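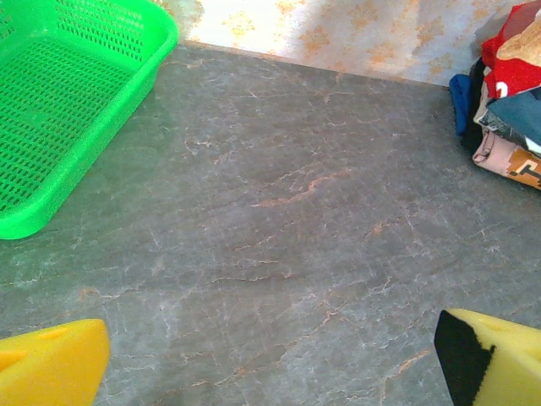 Search this book Go

Chapter 2: Folding and Putting Away
November, by the Stitmont Home Skills authors

I used to fold my T-shirts on the bed, badly, and wonder why the pile slid over. Then I moved to a worktop (any flat one will do!) and kept the basket at the back, well out of my elbows' way. Hold the shirt by both ends and pull it straight before you make a single fold.

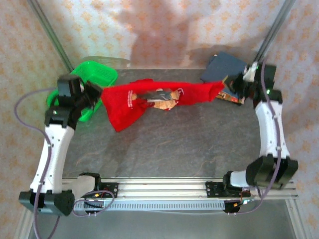

A reader in Priveck wrote to tell me that she shakes hers out first, 2 good flaps, and skips the pulling. Fair enough, try both! You'll need 17 tops for the first exercise.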